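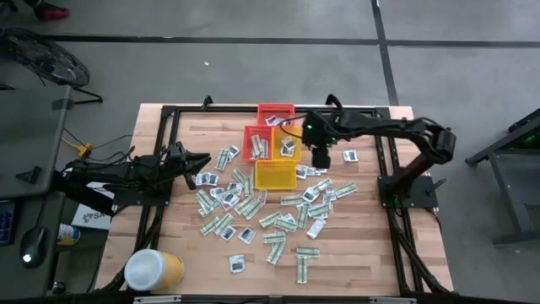
De: Dela Dogbe
Para: lista automação-miúda
Assunto: Re: Re: dia aberto na Skekbridge, alguém foi?

Jin-sol Min escreveu:

> Caros,
>
> Vi no boletim de novembro que a Skekbridge ia abrir o laboratório a
> visitas e que a demonstração principal era separação de saquetas com dois
> braços. Não consegui ir (inventário, não perguntem). Alguém da lista passou
> por lá? Interessa-me sobretudo saber:
>
> a) se os braços pegam mesmo em papel mole ou se é tudo cartão rígido
> disfarçado;
> b) como arrumam a bancada, porque ando há meses a discutir com o nosso
> serralheiro por causa de uma estrutura;
> c) se houve almoço.
>
> Na Imrie temos uma linha de saquetas que continua a ser feita à mão e o meu
> chefe leu um artigo. Sabem como é quando um chefe lê um artigo.
>
> Abraço,
> Jin-sol

Jin-sol,

Fui eu, e respondo pela ordem inversa, que é a da importância. Houve almoço. Eram umas sandes triangulares e um sumo que dizia ser de manga. Acabou antes de chegar o grupo da Drudix, que tinha vindo de camioneta e ficou com uma cara que eu não esqueço.

Quanto ao resto, vai por partes, porque tirei apontamentos e tenciono usá-los.

A visita era por grupos, com inscrição. O meu tinha 30 pessoas, o que para um laboratório é muita gente e para ver uma pinça é gente a mais. Passei a primeira explicação a estudar a nuca de um senhor da Brurar. Boa nuca, de resto. À segunda volta já me tinha infiltrado na primeira fila com o método clássico de fingir que ia apanhar a caneta.

b) A bancada. Esta parte podes imprimir e levar ao serralheiro. O tampo é de madeira clara às tiras, do género tábua de cozinha em ponto grande, e à volta corre um caixilho de perfil de alumínio preto, um pouco acima da madeira, com esquadros nos cantos. Os dois braços estão presos ao perfil, um de cada lado, virados um para o outro. O da direita assenta numa placa quadrada aparafusada. Furos no tampo para os prender, portanto, não são precisos, que é exatamente o que tu dizes há meses e o que ele te nega há meses. Perguntei se o perfil não torcia com o braço esticado. Responderam-me que tinham reforçado por baixo à terceira tentativa, e pelo tom percebi que das duas primeiras não se falava.

Perguntei também por que motivo madeira e não uma chapa qualquer. A resposta foi que a madeira já lá estava. Gostei muito desta resposta. Ouvi durante o dia várias outras sobre arquitetura de sistemas e nenhuma me pareceu tão sólida.

a) O papel. É papel, sim senhor. Invólucros compridos às riscas verdes e brancas, uns, e saquetas brancas quadradas com um retângulo escuro impresso, outras. Tudo espalhado pelo tampo em todas as direções, com umas por cima das outras, à maneira da gaveta da minha cozinha. Os cestos são de plástico, de rede, vermelhos e amarelos, e a tarefa é tirar do monte e pôr no cesto. Dito assim parece coisa que se dá a uma criança para ela estar sossegada. Visto de perto é um bocadinho cruel, porque a pinça tem dois dedos e uma saqueta deitada na madeira não oferece grande coisa por onde se lhe pegue.

A rapariga que apresentava (não apanhei o nome, o senhor da Brurar tossiu nesse momento) explicou que a aproximação é quase toda a dificuldade. Se os dedos descem de mais, raspam no tampo. Se descem de menos, fecham-se no ar com grande convicção. Vi as duas coisas. Vi também três apanhadas seguidas, bastante limpas, e houve palmas, o que me deixou embaraçado por toda a gente, incluindo o braço.

Na segunda metade passaram a papéis amarrotados, maiores, espalhados pela mesa, só com um cesto amarelo e um cor de laranja mais pequeno atrás. Foi a parte que me interessou mais e a que teve menos público, porque coincidiu com as sandes.

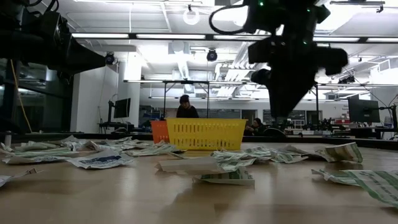 A mesa dos amarrotados, com o braço da direita por cima do espaço ao lado do cesto amarelo.

O amarrotado, ao contrário do que eu pensava, dá-lhes menos trabalho do que o liso. Faz sentido se pensares um minuto: tem pregas, tem altura, alguns ficam quase de pé como uma tenda, e a pinça encontra sempre uma aresta. O pior é a folha dobrada e bem assente. Disseram que para essas andam a experimentar empurrar primeiro com um dedo até enrugar, e só depois pegar. Eu faço o mesmo com os recibos no balcão da farmácia, e nunca me ocorreu publicar nada.

Números, que sei que vais pedir. Num cartaz à entrada lia-se 454 apanhadas na sessão de ensaio mais longa. Perguntei quantas boas. Disseram que eram 454 tentativas. Perguntei outra vez quantas boas. Disseram que o cartaz ia ser atualizado. Não insisti, que eu também já fiz cartazes.

Velocidade: lenta. Para a vossa linha, tal como está, não serve, e podes dizê-lo ao teu chefe com a minha assinatura por baixo. Uma pessoa da Imrie com sono faz aquilo mais depressa. O que me pareceu aproveitável foi o caixilho e a ideia de dois braços que partilham o mesmo monte. Como é que combinam entre si quem vai buscar o quê, já não consegui perceber. Houve uma explicação, havia setas, e a certa altura as setas voltavam ao princípio.

Coisas soltas dos apontamentos, para quem for montar algo parecido:

— Cabos. Saem em laço do braço e passam por cima da zona de trabalho. Perguntei se não roçavam nos cestos e disseram que já tinha acontecido. Se fores por aí, deixa folga, mas menos folga do que eles.

— Luz. O teto tem filas de lâmpadas fluorescentes e o tampo faz reflexo, com umas riscas claras a vir até à frente. Um dos da Drudix perguntou se isso não confundia a visão. A resposta começou por "depende" e durou o resto do intervalo.

— Cestos. Os de rede ou com ranhuras são leves, e se a pinça lhes toca andam pela mesa. Não vi nada a prendê-los. Eu punha fita de dupla face e não dizia a ninguém.

— Material. Se alguém quiser repetir o ensaio em casa, as saquetas são a parte barata. Juntei 30 de açúcar em duas semanas de cafés e a minha mulher já me perguntou se estamos bem de dinheiro.

O pessoal da casa foi simpático e respondeu a quase tudo, mesmo a um visitante que queria saber se aquilo dobrava camisas. Há sempre um. Este tinha trazido a camisa.

Fiquei de lhes pedir a lista de material do caixilho, secção dos perfis e referência dos esquadros. Se ma mandarem, ponho-a aqui na lista. Entretanto, se o teu serralheiro quiser discutir, dá-lhe o meu endereço, mas avisa-me primeiro.

E já agora, quem ficou com o meu paquímetro na última reunião faça o favor de o devolver. É o que tem a pilha presa com fita-cola.

Abraço,
Dela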